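Durncombe Home & Garden Boards > Around the House > Decluttering

Thread: The junk drawer challenge – who's in?
Started Jul 28, 2020

marigoldmaven
OK everybody, I finally did it! I pulled out the kitchen junk drawer, the hall drawer AND the shoebox on top of the fridge, and I'm hooked. My rule is simple: if it doesn't have a job by bedtime, it goes. I tested pens, matched keys, and went through every remote and gadget for old batteries, and I feel about ten pounds lighter. 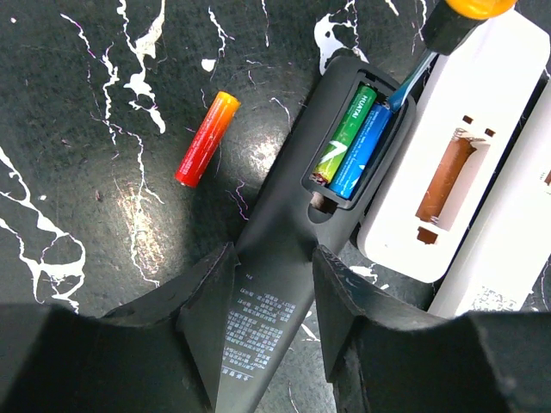

tallpine57 replied:
Bedtime is way too fast for me. I tossed a bag of odd screws that way once and spent all of July hunting for one that fit the crib. Put the maybes in a box and give it 3 months.

marigoldmaven
A maybe box is just a junk drawer with a lid! But OK, I'll give you screws. Screws can stay.

porchlight_243
Love this thread. I'm on team maybe box too, sorry marigold. What changed everything for me was opening things up before deciding – so much of my "broken" pile only wanted a fresh battery. I do a whole evening of it with the radio on and it's the most fun I have all week.
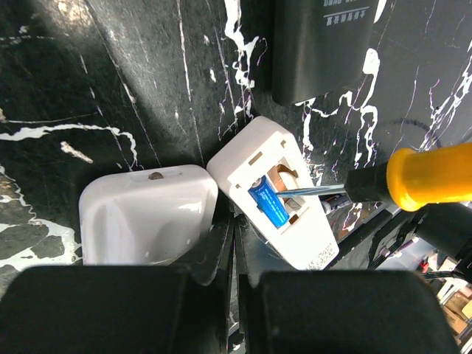 Sub-topic: Dividers and trays

porchlight_243
Moving on to the fun part! I bought the Kastari bamboo trays and they slide around every time I open the drawer. Has anyone tried the Likix ones with the rubber feet?

tallpine57 replied:
Likix all the way. Mine haven't budged. Measure the inside height first, though, my top drawer wouldn't close.

marigoldmaven
I use cut-down cereal boxes and they're great. Free, and you can swap them out when they get grubby. I also gave myself one spot on the counter where nothing is allowed to live.
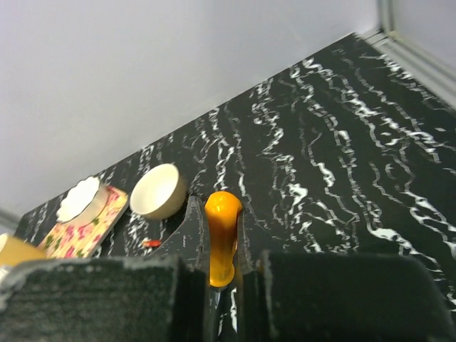
It took my family a week to stop dropping mail there, and now they put it in the basket by the door without being asked. So happy!

quiltandkettle
Cereal boxes bend, I gave up on them. I lined my drawer with shelf paper from Karagiannis Hardware and put small jars on top. One for rubber bands, one for keys, one for batteries.

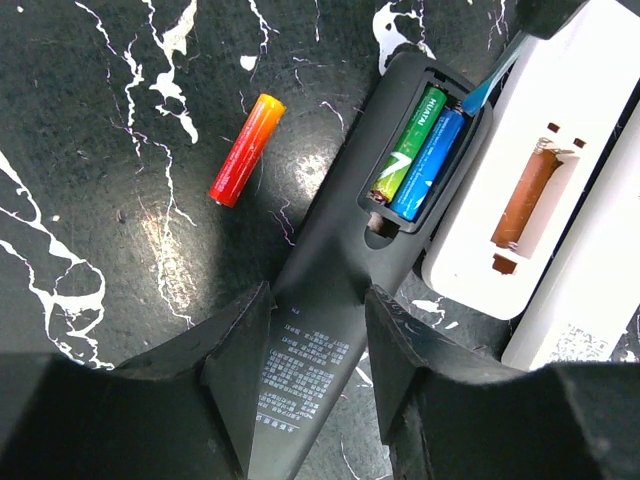
The jars need lids if you have a cat. I also stick a label on each one with a date, and whatever is still in there next summer goes to the swap table.

tallpine57 replied:
So... a maybe jar :)

marigoldmaven
I saw that! Linen closet next weekend, who's with me?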